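Workshop tips: budgeting for a pair of bench arms

The price on the quote is for the arms. Keep a separate line for everything that goes round them. On a first bench we put by 200 for mounting plates, cable and storage, and it came to 300 before the shelf was sorted.

Measure the table before you order. Two arms need room to swing past each other, and you still want space for trays, pots and boxes. Mark the reach on the top in chalk and leave it there for a week.

Buy the gripper for the jobs you have now. Ours mostly tidy a desk: power strips, storage boxes, pen cups, paper. A plain two-finger gripper copes with that shape of thing. Fakico and Grondberg both sell one, and the Grondberg fingers are cheaper to replace.

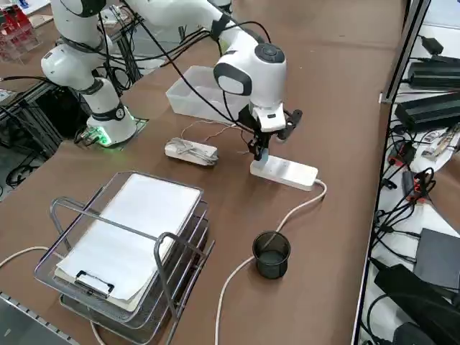
Ask what the power supplies look like and where they are meant to live. They are bulky, and the leads are always longer than you expect. Put a low shelf beside the table into the plan and label both ends of every lead on the day it arrives.

Cables are hard work for a gripper. If your jobs include them, allow 10 extra days for setting up and don't promise anyone a finish date. 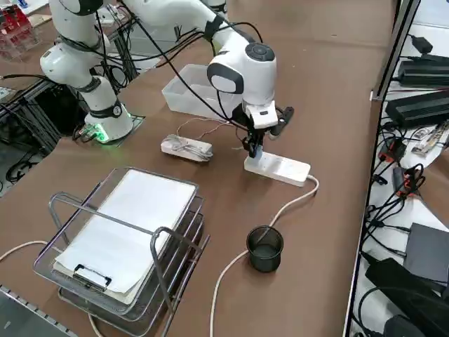
Spare fingers go on the first order, as postage on a second small parcel from Simões cost us more than the parts. The same goes for bolts.

Second-hand arms are worth a look. The trade counter in Bratville has them in on a Saturday morning. Check every joint through its full travel, and get the mounting plate included in the price.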